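The Year We All Needed a Bigger Table
Folding, borrowed, foam-topped – the work surface has had a busy few months

2020-11-14

Ask anyone in Skenham what they ran out of first this year and it won't be flour. Tables. By June the furniture place on the ring road had a waiting list for anything flat with legs. Trestles went, then the pasting tables, then doors. Actual doors, laid over filing cabinets. A decent one with the handle still on was going for 18 pounds and you had to collect.

I own two tables. One is for eating, in theory. The other is a desk that came with the flat, too narrow for anything but a laptop and a mug, and even then you're brave with the mug. So when the jobs started piling up (a clock to mend, a lamp to rewire, a box of bits from the loft with no lid and no obvious purpose) I did what everyone did. Worked on my knees. Worked on the bed, lost a screw in the duvet, slept on it.

What a good work table needs is oddly hard to find written down. The Comdale catalogue runs to 908 pages and gives benches a chapter of their own, and all of it assumes a garage. Cast iron vices. Drawers that lock. Fine if you have the garage. Most of us have a corner and about 62 centimetres before the radiator.

So, from a few months of asking round, here's what people have settled on.

Height first. Kitchen tables are too low to stand at and a shade too high for close work sitting down. Coffee tables are murder on the back but good for anything you need to look down into. Several people swore by the coffee table plus a floor cushion. I lasted an evening.

Then the top. Bare wood looks lovely and marks if you breathe on it. Glass, no. The cheap fix turned up again and again – a sheet of white foam board laid over whatever you've got. Small parts show up against it. It doesn't ring when you drop something. You can lift the whole lot, half-finished job and all, and put it on top of the wardrobe when it's time for tea. Seperate boards for seperate jobs if you're organised. The Tiongson art shop cuts them to size while you wait outside, 2 metres back from the next person, stamping your feet.

Seams matter, though. Fold-out boards have them and tiny things roll along and stop there, handy or maddening depending on the thing. Panelled ones are easier to store behind a sofa. I'd take the seams.

Next, the cup. Everyone has a cup. Not for drinking, please, one reader of this magazine made that mistake with a mouthful of picture hooks. An old egg cup, a beaker, the lid off a deodorant. It sits in the middle of the board where both hands can reach and it takes whatever mustn't wander off.
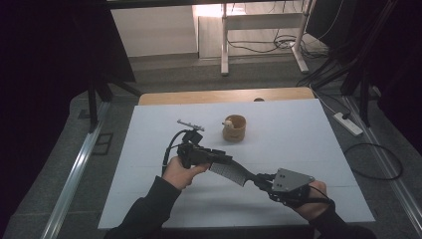 Carpet underneath is the other argument. Half the town says never work over carpet, you'll lose everything. The other half says carpet is kinder, things stay where they land and don't skitter under the fridge. Grey is the worst colour for it, grey parts on grey pile, hands and knees with a torch. I've got grey. A bedsheet spread under the table helps, though you do trip on it.

Sleeves too – pushed up or tight at the wrist. A loose cardigan cuff has cleared more boards than any cat.

As for buying new, Ferkurmont are promising a narrow folding table before Christmas, light enough to carry upstairs one handed. I've had a go on the shop's sample. Wobbles a bit at full stretch, but the legs lock properly and it fits in front of the radiator with room for a chair. The waiting list is open. I'm on it, somwhere near the bottom, and the clock's still in bits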